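Socket work, term two

The club's project this term is CPU removal and replacement by robot arm. Last year's group did RAM sticks, and the write-up they left was good enough that we could reuse the calibration routine unchanged. The socket is harder. It has two levers, a hinged load plate, and contacts that do not tolerate sideways force.

The target is a Dell board left in its chassis. I argued for pulling the board and clamping it flat, which would have removed most of the collision cases. The competition rules say the machine must be serviced as delivered, so the chassis stays and the planner has to know about its walls.

The sequence is divided into stages: release levers, lift plate, approach processor, grip, lift clear. Each stage can be run on its own from a saved pose. That was Ingrid Haddad's suggestion and it has saved us a lot of Saturday afternoons. Before that, a failed grip meant starting again from the levers.

Most of our trouble has been in the approach. The clearance between the heat spreader and the socket wall is small, and the fingers have to come in close to the edge of the processor without leaning on the retention frame. We teach the approach by teleoperation, then replay it with small offsets and log the outcome.
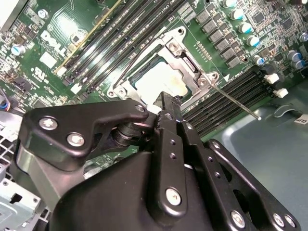 Ingrid's view is that we are still too reliant on the wrist camera and should be closing the last 5 mm on force alone. She would cap the downward force in the controller, let the finger find the edge by contact, and ignore the vision estimate from that point on.

I agree with the cap and have added it. I don't agree about ignoring vision. Glare off the load plate does upset the edge detector, but a diffuser on the bench lamp improved that more than any of my filter changes did. We are going to run 50 approaches each way and compare the logs.

Other notes, mostly for whoever takes this over in August:

The Haslinger finger plates are stiffer than the printed ones. Use the Haslinger set for anything involving the levers.

The Vosatus logging script drops its last sample if you kill it from the terminal. Stop it from the menu. I have lodged a bug report.

The dataset now has nearly 1,000 labelled approaches. Run 7 was recorded with the wrong tool offset and should be left out of any training split.

Next job is the long lever, which springs back harder than the model assumes.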